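Chapter 8
Planning an Outdoor Music Festival

After reading this chapter, you should be able to:
Explain how site capacity is set and who sets it
Build a running order for a festival with more than one stage
Estimate food and water needs for a full day
Read a basic vendor agreement

Opening Case: The Humen Field Weekend

Funmilayo Bako had booked bands into clubs for years before she took on her first outdoor event. The Humen Field Weekend was planned for October, on a sloping pasture outside town with one gravel road in. Her permit allowed 2000 people on the site at any one time, including crew and performers. By noon on the first day, the gate had scanned 1282 tickets and the line of cars still reached the highway.

The music ran close to schedule. Most of the complaints that reached the office were over parking, shade, and the wait for lunch. 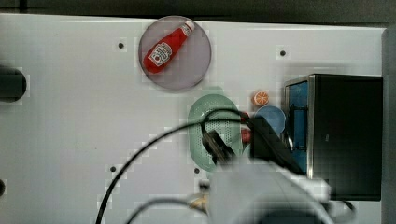

Food service is the part of a festival that new promoters plan last. At Humen, Bako signed her food vendors a month after the headliner, and the contracts left out who would supply water, power, and trash pickup. Small items were missed too. A bottle of ketchup like the one on the plate is fine for a family table, but a burger stand facing a dinner rush needs pump dispensers and a backup supply within reach. Two stands closed early on the first night when they ran out of basic stock, and the lines at the others doubled.

Tanko Lawal, the site manager, moved two food trucks nearer the second stage before gates opened the next morning. He also asked the stage managers to stagger their set times so that both crowds would not break for food together.
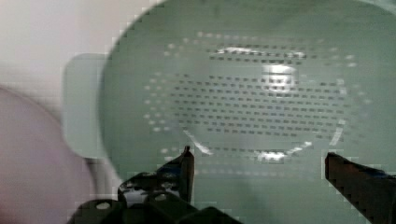

The change shortened the lines, but it created a new problem. The trucks now stood beside the route used by the ambulance crew, and the fire marshal gave Lawal until 11 a.m. to clear it. Moving them again cost the vendors most of their lunch trade. One of them later asked for part of its pitch fee back.

We will return to the Humen case throughout the chapter. As you read, keep a list of the decisions that were made too late and note who had the authority to make each one.

8.1 Site Capacity

Capacity is the largest number of people allowed on a site at one time. It is different from total attendance. A festival with a capacity of 1000 may sell more tickets than that over two days, provided that the number inside the fence never goes above the limit.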